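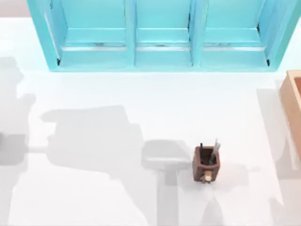 Toft Children's Book Exchange: Frequently Asked Questions

What is the book exchange?

The exchange is a mail and walk-in lending collection of children's novels and picture books, with a lean toward older titles that have gone out of print or are hard to find in public libraries. We hold 871 titles at the moment. The main collection is in Toft, and a smaller one is kept in Rorkilbridge. Members can borrow from either.

Who can join?

Anyone. You don't need to have children, and plenty of our members are adults looking for a book they remember from grade school. Readers under 13 need a parent or guardian to sign the form.

What does it cost?

Membership is free. Walk-in borrowing is free. If you borrow by mail, you pay postage both ways at the media rate. We send a prepaid label for the return and add it to your balance. You can clear the balance whenever you like, but we stop mailing books once it passes $77.

How many books can I have out?

Four by mail, six if you come in. A series counts as separate books, even when it is short. The one exception is the Ostitine books, which we lend in pairs, as explained below.

How long can I keep a book?

Five weeks, starting the day you pick it up or the day we mail it. You can renew twice if there is no hold on the title. Renew by email or by phone, or tell us at the desk.

What are the Ostitine books?

Ostitine is a series of nine fantasy novels for readers from about 8 to 12, set in a walled town where the streets change places at night. The first two were written as one long book and split before printing. Volume one stops in the middle of a chapter, and so many people wrote to us thinking pages were missing that we began sending the two out together. They count as one book toward your limit. The rest of the series can be borrowed one at a time.

Do I have to read Ostitine in order?

Volumes one through five, yes. Six and seven follow different characters and can be read alone. Eight and nine go back to the main story and won't make much sense without the first five. We have three full sets and extra copies of volume one.

Is Ostitine too scary for a seven-year-old?

It depends on the child. The flood in volume three and the bell tower in volume four are the parts parents ask about most. Both are tense, and a pet dies in the second. If you are reading aloud, look over chapter 11 of volume four first.
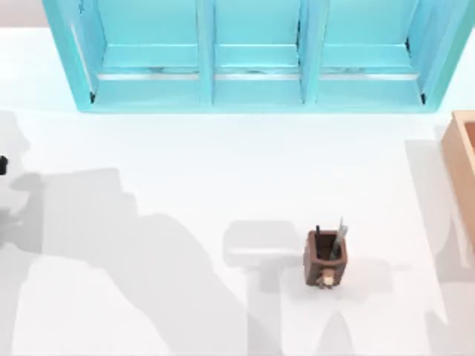 Can you recommend something for a reluctant reader?

Yes. Tell us the reader's age, the last book they finished, and one they gave up on. The one they gave up on is usually more useful to us. We'll reply with three or four titles. Short chapters and plenty of drawings help many kids, and so does a book that gets moving on the first page. Most of what we suggest runs under 165 pages.

Do you have a reading level for each book?

No. The catalog gives an age range and a page count. Publishers change their level systems often, and many of our older books never had one. If a teacher needs a level for a report, ask the school librarian to look it up.

I remember a book from childhood but not the title. Can you help?

Send us whatever you have. Plot details are good, and so is the color of the cover, the decade you read it, and whether it was a hardcover or a school book club paperback. We can't promise anything. Requests are answered in the order they come in, and January is slow because so many arrive over the holidays.

What happens if a book is lost or damaged?

Let us know as soon as you can. We don't charge for ordinary wear, loose pages, or pencil marks. For a lost book we ask for a replacement copy in readable condition, or the price of one. If a book gets wet, please don't put it in the oven or tape the pages. Stand it on end with the covers open and call us.

Can I donate books?

Yes, but please send a list first. We take some 100 donated books a year and turn down a good many more. We are looking for children's fiction printed before 1990, illustrated editions with the pictures intact, and anything from the Ostitine series after volume six. We don't take textbooks, encyclopedias, coloring books, or ex-library copies with the title page removed.

Can a school or book club borrow a set?

We have class sets of four novels, listed on the Groups page. Sets go out for eight weeks and have to be picked up in person in Toft. Put in your request at least a month ahead. Fall requests fill up early.

What is the Grullton list?

The Grullton list is our members' yearly pick of favorite children's books, named after the town where the exchange started. Any member can vote for up to five titles. New books and old ones are both allowed, and a book can appear more than once over the years. Lists from earlier years can be downloaded from the Archive page. The first two are scans and can't be searched.

When can I visit?

Toft is open afternoons from 1:00 to 5:30. Rorkilbridge is open by appointment only. There is street parking at both, and the Toft entrance has a ramp on the left side of the building.

How do I cancel my membership?

Return any books you have out and send us a short email. We delete your borrowing record when the last book is checked in.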